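Rain gauge and weather station build: frequently asked questions
Last updated 2019-07-09 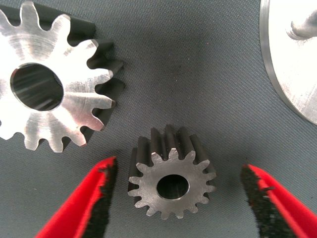
Most of the messages I get about the Jerkbridge weather station ask the same few things, so I've put the answers in one place. If yours isn't covered, leave a comment on the build log and I'll add it when I can.

Do I need to be able to solder?
Yes, a little. The sensor board has 11 joints and none of them are close together. If you can fit a plug and don't mind spoiling a bit of scrap board first, you'll manage.

Can I buy the kit ready made?
No. I sell nothing. The parts list is on the downloads page and everything on it was in stock when I last looked. Cosgate will supply the pole and brackets, but they charge a lot for delivery to the islands.

Which logger board does it use?
The Issa, second version. The first version will work but it loses its clock settings whenever the power drops, and you end up with a gap in the records. Secondhand ones are often sold without saying which version they are. Ask the seller before you pay.

How long can the cable be between the gauge and the house?
Mine is 23 metres of ordinary four-core alarm cable, buried in hose pipe. One reader has run 50 metres with no trouble. Past that I'd expect false counts, although I haven't tried it.

Why does my gauge show rain on a dry day?
Usually wind. If the pole moves, the tipping bucket moves with it and the reed switch closes. Fit a stay, or shorten the pole. Spiders are the other cause – take the funnel off and look.

Should the power supply go outside?
No. Keep it indoors and send only the low voltage down the cable. I had mine in the shed for the first winter and the terminals went green.

What readings does it store?
Rainfall, air temperature, pressure and humidity, every 2 minutes. There is no wind sensor yet. I have an old cup type that I'd like to use, but the bearing is worn and I haven't found one to fit.

How do I get the readings on to a computer?
Take the memory card out and copy the file, or use Tendent, the small program I wrote for the job. It draws a graph for the day and the month. It runs on Windows and Linux. I don't own a Mac, so I can't help with that.

My temperature reads too high in the afternoon. Is the sensor faulty?
Probably not. Check where the sun falls on the screen and how near it is to a wall. I moved mine to the north side of the garden in July and the afternoon figure came down by some 2 degrees. If it still reads high at night, swap the sensor.

Can I use your circuit for a school or club project?
Yes, go ahead. Please keep the link to this site on any copies – the drawing gets corrected now and then and old versions tend to hang about.

Will you build one for me?
Sorry, no. I don't have the time, and posting a funnel that size costs more than the funnel did.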